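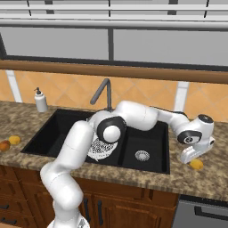 Does the Uvumlow get slimy as fast as the plastic ones? Mine will only drink from running water and I'm tired of scrubbing, a reader asked under the June post.

It gets slimy, but slower. We have had the Sikside Uvumlow cat fountain for 16 weeks now and I waited to write this until both cats had used it for a good while. The gray one took to it the first night. The tabby sat across the room and stared at it for 8 days, then started drinking from the side and still won't touch the top.

The bowl is ceramic and heavy. Neither cat has been able to push it, and the tabby pushes everything. The water comes up through a hole in the middle and runs down over the rim in a thin sheet. You can set it to steady flow or to a slower one. We use the slow one. On steady it splashes a little, and the mat underneath was always damp.

Noise: a low hum when it is full. When the water drops below the line inside the bowl it starts to gurgle, loud enough to hear from the bedroom. With two cats I top it up every other day. There is no light or alarm for low water, so the gurgle is what you go by.

Cleaning is the weak part. The bowl and lid go in the dishwasher, but the pump has to be opened by hand, and the little cover over the impeller is stiff. I broke a fingernail on it. Cat hair winds around the shaft, so plan on doing this once a week. I let ours go for three weeks while we were away and the sitter said the flow was down to a trickle.

Filters come from Sillunero and are sold in packs of 7. The box says to change them monthly. I change them when the water starts to smell, which has been a little sooner than that in hot weather. The older Caron filters we had left over do not fit. They look the same size and they are not.

The cord is short. We had to move the whole feeding station to the other wall to reach an outlet.

I paid $171 for it with one pack of filters, and that is a lot for a water bowl. The gray cat drinks more than he did, and the vet was happy with that at his checkup. I would buy it again on sale. If your cat is fine with a plain dish, stay with the dish.

Posted 10/25/19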